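2021-01-29

Second full day with the Tenderard kit. The trial runs until March and I want the notes complete before I forget which numbers came from which session.

Unpacked yesterday: gripper, wrist camera, power supply, printed quick-start, and a bag of spare screws in two lengths. The quick-start covers mounting and power. Everything after that is in a PDF on the Nosance site, which needs a login, and the login arrived this morning at 9:40. Lost most of yesterday afternoon to that.

Mounting went as written. The bolt pattern matched our arm without the adapter plate, so the adapter goes back in the box. Mass on the scale was 610 grams with the camera fitted. The product sheet gives 610 as well. Payload setting on the arm updated to match, plus the cable.

Software install was less smooth. The driver wants a newer version of the runtime than the one on the bench computer, and the installer does not check for it. It finishes, reports success, and the device then fails to appear. Clementina Marinho found the version requirement on page 86 of the PDF, in a table footnote. After the upgrade the gripper came up on the first try. I have written to Nosance support asking them to move the note to page one.

Ran the open and close cycle test before lunch. 700 cycles, no faults logged, no missed homing. Motor housing was warm to the touch at the end but I could keep my hand on it. Noise is higher on closing than on opening. It is a dry rattle, short, near the end of travel. Could be backlash in the gear stage. I will repeat with the force limit lowered and see if it moves. 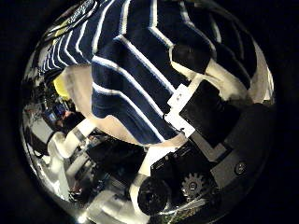

Camera calibration took three attempts. The lens is very wide, and the supplied routine assumes the target board fills more of the view than our board does at the stated distance. First two attempts gave a reprojection error I would not accept. For the third I moved the board closer and took 20 poses instead of the default 12, and the error came down to where it should be. Saved the result under today's folder. The routine overwrites its own output file without asking – copy it out each time.

Latency between camera and gripper state is still open. The two streams carry separate time stamps and the PDF does not say which clock either one uses. I logged both against the arm controller for ten minutes and the offset looked steady, but ten minutes is short. Will leave it logging over the weekend if the disk has room.

Carrier called at three about the rental option. Monthly rate is the same as in the email, insurance extra, finger pads not included after the first pair. I asked whether pads are sold singly. He will check. Flundik quoted lower for a similar unit but without the camera, and their lead time is long. Not worth comparing until I have grip force figures from this one.

For Monday: force test with the load cell, pad wear after the second cycle run, rattle. Clementina wants the bench from noon, so start early.

Left the arm powered down, gripper open, key in the drawer.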